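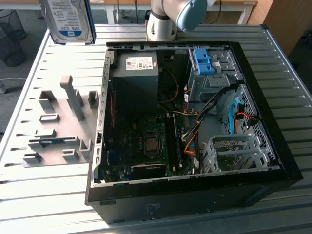 I've been teaching a robot arm to put a PC together for longer than it took me to learn to drive, and the driving instructor cried less. The arm is called Lorna. The project is called Griveck, after a typo in the first config file that is now in every config file.

Griveck started as a bet with Tudor Stoica, who rents the other half of the workshop and builds canoes. He said I couldn't get an arm to fit a hard drive into a tower before he finished his next hull. He is on his second hull.

The tower is an old office desktop. I chose it for the blue plastic latch (good contrast for vision) and the price, which was zero. It lives on its side on the slotted aluminum table with the panel off, and the processor and cooler are out for now, so the socket is sitting there open. Please don't write to me about dust. Irina Sandu already has, twice, and she sent a can of air.

What I've learned about memory: a stick of RAM weighs nothing and will still win an argument with a robot. The long printed rail on the parts plate holds one flat so the gripper always finds it in the same spot. Version 3 of that rail works. Versions one and two are coasters.

Drives are the opposite problem. They're heavy for their size, and if the grip is off center they tilt a little on the way over, and a little is all it takes to hit the side of the bay. I spent most of December on this. The fix was to slow the last part of the move to a crawl and lower the grip force to 75 percent, after which I had one glorious Friday with four clean placements in a row. Tudor came over to watch the fifth. You can guess.

My log is up to 181 attempts. I'm not publishing the success rate — I have some pride, and my mother reads this.

The pickup side, at least, is dull now. The drive stands on end in its blue caddy near the back of the plate, the fingers come down open from above, and I've stopped holding my breath for that bit.
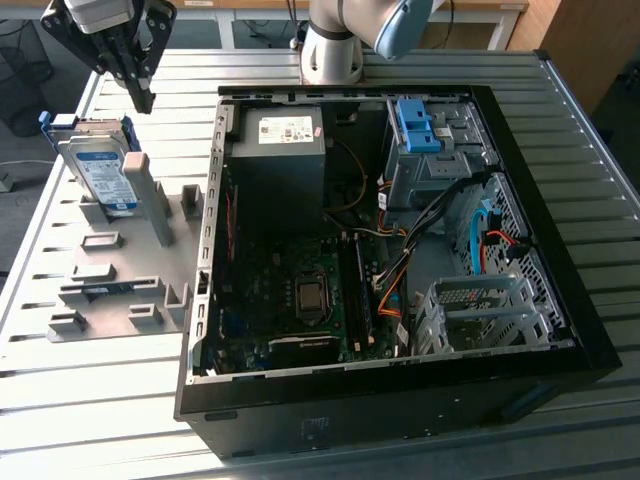
Still on the list

Reprint the tall post on the plate. It leans toward the case and I keep telling myself it doesn't matter.

Do something about the cables. The black bundle runs diagonally toward the middle of the case, right through the airspace I'd like for the wrist.

Screws. I don't want to talk about screws.

Give Tudor his clamps back before he needs them for hull number three.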